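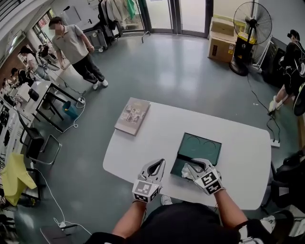 Weekly care of the Mimetti hand grippers

These notes are for the pair of hand-held grippers we use at the table station. The work takes 80 minutes for both hands if you have the spare pads ready. Please do the left and the right one after the other and do not mix the screws, they are different lengths.

What you need: a soft cloth, a small brush, a 2 mm hex key, spare jaw pads from Dhanial, and the station notebook.

1. Switch off the recording on the station computer and wait until the file is closed. Then disconnect the gripper.

2. Open the jaw fully and brush the pads from the inside to the outside. Dust sits deep in the texture. If a pad has a shiny area, change it.

3. Squeeze and release the handle slowly. The two sides must close together and come back without a jump. A jump means the guide is dirty. Clean it with the dry brush and do not use oil – oil collects dust and after a few days the movement is worse than before.
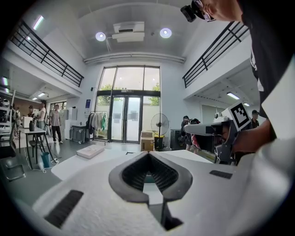

4. Check the marker board. It has to be flat and tight on its mount. Push each corner with one finger. If a corner moves, tighten the screws a little at a time, going across from one corner to the opposite one. Wipe the printed side with a dry cloth only. Alcohol makes the black parts gray, and then the tracking loses them near the windows.

5. Wipe the camera lens last, when all the other dust is already gone.

6. Connect the gripper again and start the Finton check program. Hold the gripper still over the table, then turn it slowly to both sides. Repeat this 3 times. The program shows a green line when the marker position and the camera agree.

7. Write the result in the notebook, with the pad number. Our present right pad is number 163.

If the line stays red after step 6, repeat step 4 before you change any setting. In most cases the board was put back with a small angle.

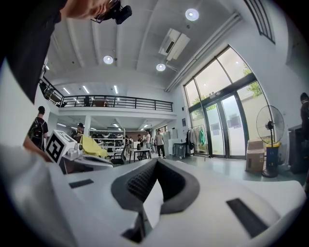

Irfan Memon asks if the check must be repeated when only one pad was changed. Yes, please repeat it for that hand. A new pad is a little thicker, so the closed position is different and the program has to learn it again. The other hand can stay as it is.

Spare boards are in the Gonbridge drawer. Write your name on the list when you take one.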